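4.3 Setting the grasp planner for folded and padded textiles

Read this section after you have finished camera calibration (4.1) and finger width calibration (4.2). It covers the planner profile for soft items that are thicker than a single layer of cloth: folded garments, bundled bedding, cushions, stuffed bags. Single-layer items use the flat profile in 4.4.

The Flakeden planner reads the wrist view, segments the item between the fingers, and returns a closing width and a closing rate. Both values depend on the segment mask. On dark fabric the mask is the usual source of error, so most of the steps below deal with it.

Before you start

The Karnero runtime must be at release 8 or later. Earlier releases load the textile profile but ignore the mask settings without a warning. Stop any running episode. Settings changed during an episode are stored but not applied until the next one.

Loading the profile

1. Open the Planner tab and select Profiles.

2. Choose textile_thick and press Load. The status line changes to PROFILE PENDING.

3. Press Apply. If the status line stays on PROFILE PENDING, the finger width table is missing. Go back to 4.2 and repeat the save step.

4. Open the Wrist View panel and turn on Mask Overlay.

Checking the mask

5. Load two or more recorded views of dark items on a light or patterned background. Use views from the same room and include one with a window in view if the room has one. 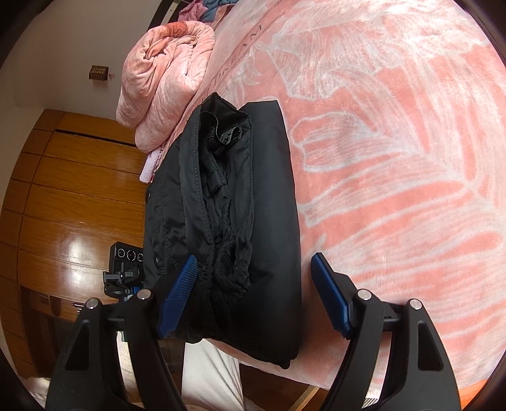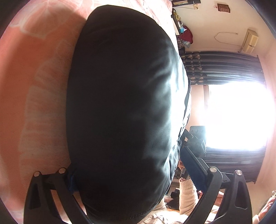
Figure 4-6. Wrist views with a black item at the fingers, used for the mask check.

6. Step through the views with the overlay on. The mask should follow the outer edge of the item and stop at the fingers.

7. If the mask spreads onto the fingers, open Mask > Exclusions and confirm that the finger template is enabled. Black fingers against black cloth have almost no contrast, and the segmenter can't separate them on color alone. The template uses the calibrated finger position instead.

8. If the mask has holes, raise Fill Radius in steps of 2. Folds with a deep shadow between the layers often produce a hole. Do not go above 32. Past that value the fill can close real gaps between two separate items.

9. If the mask loses the side of the item that faces a bright window, set Exposure Source to Item Region. The default, Full View, lets the window pull the exposure down.

10. Press Save Mask Settings. They are stored with the profile and not with the camera, so they have to be saved again if you copy the profile under a new name.

Note: A patterned blanket or sheet behind the item does not need its own exclusion. Add one only if the mask repeatedly jumps to the pattern. Exclusions based on pattern are slow and add around 4 ms per view.

Note: Fabric that pokes out from under the main item and differs from it in color is treated as a second item by default. To keep it in the same mask, turn on Merge Adjacent. Turn it off again before working with piles, or the planner will report the whole pile as one grasp.

Setting the closing limits

11. In Planner > Limits, set Closing Mode to Compliant. Rigid mode computes the closing width from the mask edge and stops there, which leaves a padded item held too lightly.

12. Set Compression Ratio. Start with the profile default for folded garments. For cushions and stuffed bags, lower the target width one step at a time and run a dry close after each change.

13. Set Rate Limit to Low for the first runs. It can be raised after the width has been checked.

14. Press Save Limits, then Validate. Validation replays the stored views through the planner and lists the width it would have requested for each.

CAUTION: Validate does not move the fingers. Run Dry Close does. Keep hands away from the fingers and linkages before you press it.

CAUTION: Do not copy limits from textile_thick into a rigid object profile. Compliant mode keeps closing after first contact.

Reading the validation list

Each line gives the view number, the mask area, the requested width and a flag. OK means the request is inside the calibrated range. CLIP means the request was outside it and has been cut to the nearest limit. A few CLIP lines are normal for large cushions. NOMASK means that nothing was segmented, and the view should be checked by hand with the overlay on.

If every line reads NOMASK, the model file did not load. Check that the Walalel model folder is on the search path and restart the planner service.

Section maintained by Lilla Tóth. Last revised October 5, 2023: exposure setting added to step 9, Fill Radius limit corrected in step 8.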